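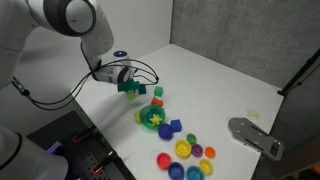
Does it have to be a toy shop sort of person? a reader called Starnedik asked under our last notice, and would somebody who had only ever sorted stock in a warehouse stand a chance. Yes. Warehouse experience is fine, and so is none.

Filed under: Work with us > Part-time and seasonal

Mandow Toy Library is looking for a sorting assistant, 12 hours a week, mornings, from April. We lend play sets to nurseries and childminders from our unit at Vukholm. There are 276 sets on the shelves, mostly blocks, bowls, stacking cups and shape pieces in mixed colours.

You will:
- check returned sets against the card in the lid
- match cups and bowls by colour and size
- wipe down blocks and put aside anything chipped or cracked
- repack each set and label the box
- answer the door to borrowers between 10 and 12

You need to be able to tell similar colours apart, as several sets have two greens or two blues. Full boxes are heavy and some lifting is involved. Training is given over the first four shifts.

To apply, send a letter of no more than 500 words saying which mornings you could work. We don't need a CV. Letters can be left at the Vukholm desk.

Recent notices
Van driver, Mfinanga route
Families wanted to try 24 new puzzle sets
Saturday cover, Vukholm desk
Donating toys: what we can take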